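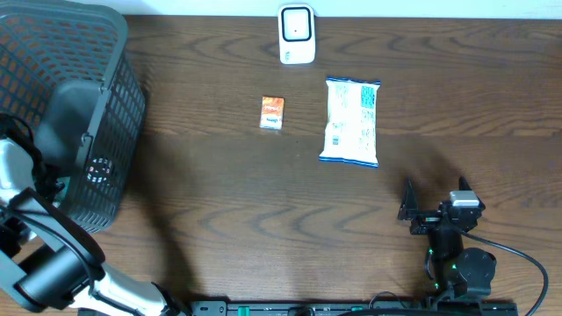

Courses > Materials and Making > Unit 4 > Chapter 9

Filed under: Wood Science, Student Reading

Chapter 9. Grain, Figure and Movement

A board carries a record of how its tree grew and how the sawyer cut it. Grain is the direction in which the wood cells run. Figure is the pattern those cells make on a cut surface. The two words are often mixed up in shops and catalogs, and this chapter keeps them apart. On a dark brown tabletop with pronounced lines, the wavy darker streaks that run mostly from side to side are figure. To read the grain direction you would also want to see an edge, where the fibers may rise or dip as they go along the board. Finish changes the color of a surface a great deal, so color alone is a poor guide to species.

The chapter has four sections. Section 9.1 covers the three common ways of sawing a log: plain, quarter and rift. Section 9.2 deals with moisture. Wood takes up water from damp air and gives it back in dry air, and it swells and shrinks as it does so. The change is greatest along the growth rings, about half as much across them, and very small along the length of the board. Section 9.3 applies these facts to panels and tabletops. Section 9.4 looks at how boards are graded and sold.

Two cases run through the chapter. The first is the Prelach sawmill, which kept records on 412 boards over one drying season, starting in August. Of these, 107 cupped enough to be sent back for planing. You will use the Prelach table in Exercises 3 through 6. The second is a dining table made by the Rondonuwu workshop. Its top was screwed tightly to the frame with no allowance for movement, and it split along a glue line during its first winter indoors.

Before you begin, review the terms heartwood, sapwood and growth ring from Chapter 8. You should also be able to work out a percentage change from two measurements. A board that is 100 millimeters wide when damp and 97 millimeters wide when dry has shrunk by 3 percent.

9.1 How a Log Is Sawn

Plain sawing is the quickest method and wastes the least wood. The log is cut in parallel slices from one side to the other, or turned as the cutting goes on. Most of the boards show broad arches or wavy lines on the face.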